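Old office desktops: pass them on whole, or take them apart first?
Posted by Inger Lund, Jun 30, 2023

Hello all, I hope somebody with more experience can steer me a little. My sister and I are closing up the bookkeeping office our father ran in Clodholm, and in the back room we have found seven desktop computers that were put away one after another over the years. Dad never threw out anything with a plug on it, bless him. He kept every manual too, and a whole drawer of those little bags of screws.

I would love for the machines to be of use to someone. The trouble is that they have client records on them, or they may have, and I don't want to hand those over to a stranger.
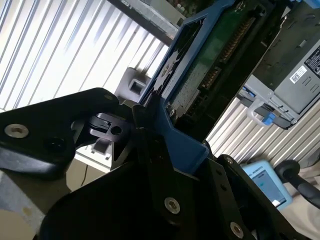

My nephew says to take the hard drives out and give away the rest. My sister would rather send the whole lot to the recycling center at Pindanport and be done with it, and I can see her point because the lease is up in July. Is there a sensible middle road? I am handy enough with a screwdriver but I have never opened a computer, and I'm a bit nervous of breaking something that would have been good to somebody.

Gunhild Hjaltested

Inger, what a nice thing to want to do, and please don't be nervous! I helped clear out a school office in Sanda two summers ago and we went through very much the same thing. Your nephew is right about the drives. Take them out, put a bit of tape on each one saying which computer it came from, and keep them in a box at home until you and your sister have agreed what to do with them.

As for the rest, whole computers are far easier to give away than parts. A family that needs a machine for homework can put a drive in, or have it done, but hardly anyone knows what to do with a shoebox of memory sticks. We learned that the slow way. Our box of parts sat in my hallway until after Christmas.

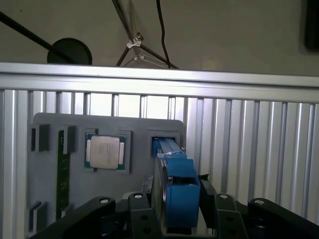 Lærke Kragh: I'd disagree a little on the parts, Gunhild. Our repair evening is always glad of spare memory and power cables, so do ask locally before you rule it out.

Grímur Bach

just recycle them, old computers are slow and people will only call you when they stop working

Liis Priedītis

I don't think it has to be as gloomy as that, Grímur, though I do agree you should give things away with no promises attached! I have done this for a few offices now, and what saves the most time is sorting before you pick up a screwdriver. Here is how I go about it, Inger, and you can manage it over a weekend with plenty of coffee.

1. Unplug everything and let it stand while you clear a table. Lay the first tower on its side and take off the side panel. Many have a latch or a couple of thumbscrews at the back, so don't force anything.

2. Have a good look before you pull anything out. An office that kept its old machines has often borrowed pieces from one to mend another.

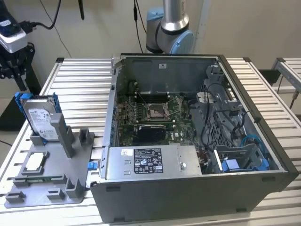

Tower with the side panel off and no processor in the socket.

If you find one that is missing its processor or memory, it goes in the recycling pile, unless you can fill the gap from one of the others. Leave the bare socket alone, as the contacts in there are very easily bent.

3. Take out the hard drive. There are usually two cables to unplug, and then it slides or unclips. Some machines have more than one drive, and newer ones may have a small flat one screwed straight onto the board, so look for that as well. 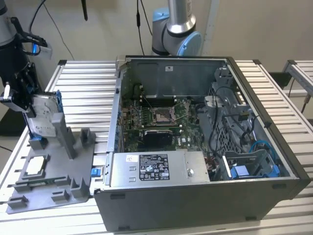

4. Write down the model of each computer you mean to give away, with how much memory it has if you can find out. I stick the note to the lid, and people are always grateful for it.

5. Ring the recycling center before you drive over. Ours changed its hours and I sat outside the gate with a full car and a melting ice cream cake, which is another story.

About the client records, do ask whoever handles the closing of the business how long they need to be kept, before you have any drive shredded. You may want copies of some of it. Brynjólfsdóttir, the little computer shop on our street, copied ours over to a new drive and then destroyed the old ones while I waited. There may well be a shop near you that does the same.

Good luck with it all, and I'm sorry about the office. It's strange work, emptying a parent's shelves.

Related
How long should a small business keep its paper files?
Is it safe to ship a monitor without the original box?
What to do with a drawer full of old chargers
Printer won't feed envelopes (solved)
Donating office chairs: who will pick them up?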